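3. Material and coding

3.1 Source of the notices

The material for this study consists of 595 death notices of clergy and lay church workers, all taken from the Lindura regional newspaper archive. Notices placed by families and notices placed by a parish were both included. Short announcements that gave only a name and the time of the service were left out, as were reprints of the same text in a later issue. Where a family notice and a parish notice existed for the same person, they were entered as separate texts and linked by a shared number.

Most of the family notices reached the newspaper through a funeral home. Thaler, the largest in the region, gives families a form to fill in before the text is written, and a blank copy was available to us. The form asks for birthplace, parents, schools, posts held and survivors, in that order. The effect of the form on the finished text is taken up in section 4. 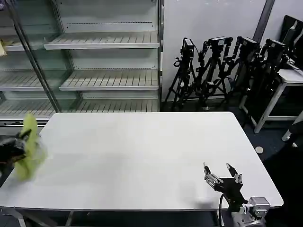

3.2 Units of coding

Each notice was divided into segments, and each segment was given one of seven labels: announcement of death, origin, education, service, character, survivors, and arrangements. A segment could be as short as a clause. When a sentence covered two topics, such as a degree earned while already serving a parish, it was split at the verb. Sentences that could not be split were labeled by their main clause and marked with an asterisk in the data file.

Segmenting was done by hand in Plolora, a text annotation program that stores the labels apart from the text. Spelling was left as printed. Names that appeared in two forms, for example a baptismal name and an anglicized one, were kept in both forms, and the one used in the heading of the notice was taken as the main entry.

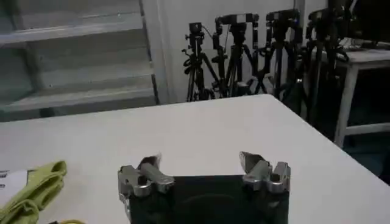 The announcement and the arrangements are the most fixed parts of a clergy notice. The first usually gives name, title, age and place, and the second gives the church, the hour and the address for donations. Between them the writer has much more freedom. The layout can be compared to the pair of metal fingers shown above, which stand apart on either side with a wide gap between them: the two outer parts hold their positions, and the space in the middle may be filled with a little or a lot. In our material the service segment is the one that varies most in length. For a priest who stayed in one parish it may be a single sentence, while for one who moved often it can take up more than half the notice.

3.3 Agreement between coders

Two coders worked through the notices separately. Waltraud Grabner coded the full set, and a second coder worked on a sample of 30, drawn at random
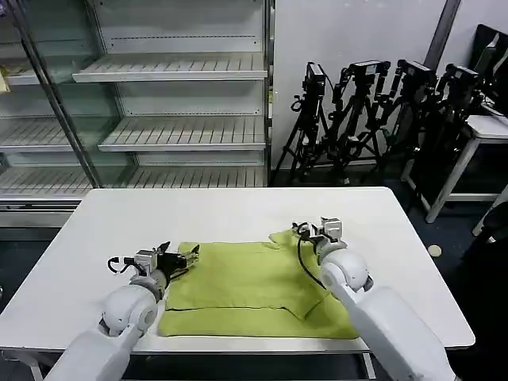

from the family notices and the parish notices together. Disagreements were discussed after both had finished, and the labels in the data file are the ones reached in that discussion. Most concerned the line between service and character. A phrase like "he visited the sick every week" reports an activity, but it is also there to praise. We labeled such phrases as service when they named a regular duty of the post and as character in all other cases. Four segments stayed unresolved and were removed from the counts. The coding guide, last revised in June, lists the borderline phrases with the label chosen for each. 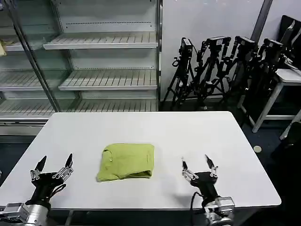
Figure 1. Folded yellow-green cloth on a white table, between the two arms of a robot.

3.4 Limits of the material

The archive does not hold every issue. The supplement Lostus, which carried longer tributes to retired clergy, was scanned only in part, and its texts were not used. Paid notices are priced by the line, so length cannot be read simply as a sign of regard for the person who died.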